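Poser du papier peint dans un petit coin : mes conseils

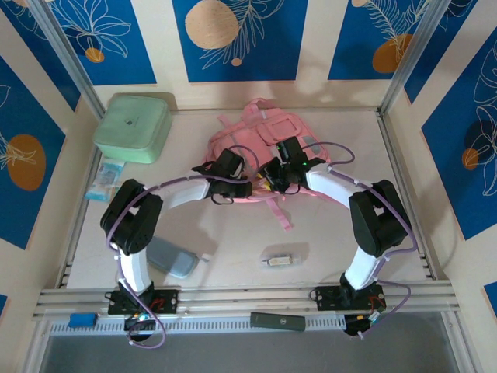 Feuillage blanc sur fond bleu foncé, avec des ronds orange et beiges.

Les grands motifs de feuilles sont difficiles à placer dans un petit espace. Avant de couper, posez les morceaux par terre et regardez où tombent les ronds. Un rond coupé en deux dans un angle, on le voit tout de suite.

Le mur doit être lisse et sans poussière. Je rebouche les trous la veille, je ponce, puis je passe une éponge presque sèche. Si l'ancien mur est brillant, il faut une sous-couche, sinon la colle ne tient pas.

J'utilise la colle en poudre Skollix. Versez la poudre lentement dans l'eau froide en remuant toujours, et laissez reposer comme c'est écrit sur le paquet. J'ai fait une fois l'erreur de verser l'eau sur la poudre et j'ai eu des grumeaux jusqu'au soir.

Coupez chaque morceau avec 9 cm de plus en hauteur. Tracez le premier trait au fil à plomb, car les murs de ma maison ne sont pas droits et peut-être les vôtres non plus. Dans les angles, ne pliez pas un lé entier : coupez-le un peu après l'angle et recouvrez avec le suivant.

Changez la lame du cutter souvent. Gardez aussi les chutes dans un tube, avec le numéro du bain écrit dessus. En août, avec les fenêtres ouvertes, la colle sèche trop vite et les bords se lèvent.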